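Bin picking (chore robotics)

Last updated: January

Bin picking, in the sense used by people who study household and shop-floor chores, is the job of reaching into a box of mixed things and lifting out one of them. It sounds like very little, and most of us do it before breakfast when we hunt for the one good peeler in the kitchen drawer, but it has kept engineers busy for decades and remains a fair test of whether a machine is ready to help around the house.

The easy form, with identical parts laid in known positions, has been common in factories for a long time. The harder form, with odds and ends of every shape, is a good deal younger. An arm has to tell one object from its neighbour, choose a place to take hold, and get its fingers down into the gap without knocking against the walls.

A small comparison known as the Meinecke trial, run by Zubaida Chaudhry at the Prarberg workshop, is often mentioned by hobbyists. It gave an arm 534 picks from mixed bins, and 460 of them ended with the object lifted clear. Chaudhry was pleased, and rightly so, though she noted that a good many of the misses came from things lying close to a wall, or from hollow things on their sides.

Toys and kitchen oddments are favourites for this kind of work, being cheap, cheerful and wonderfully awkward.

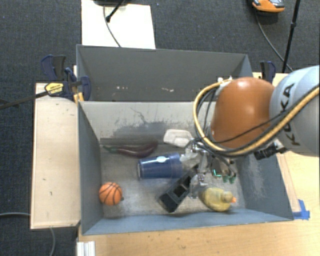 Hernán Cabrera, who wrote the Brimix handbook on tidying machines, takes the gentler view that a robot needn't be quick to be welcome. His own yardstick is 240 objects put away overnight, while the family sleeps, with no more than 6 left for somebody to sort out in the morning. No home machine had met it when the handbook came out. Clearing a bin is also only part of the chore, as the things must then go somewhere sensible, and cupboards differ from one house to the next.

See also: Laundry folding; Winano scale; Dishwasher loading

14 shares · 3 comments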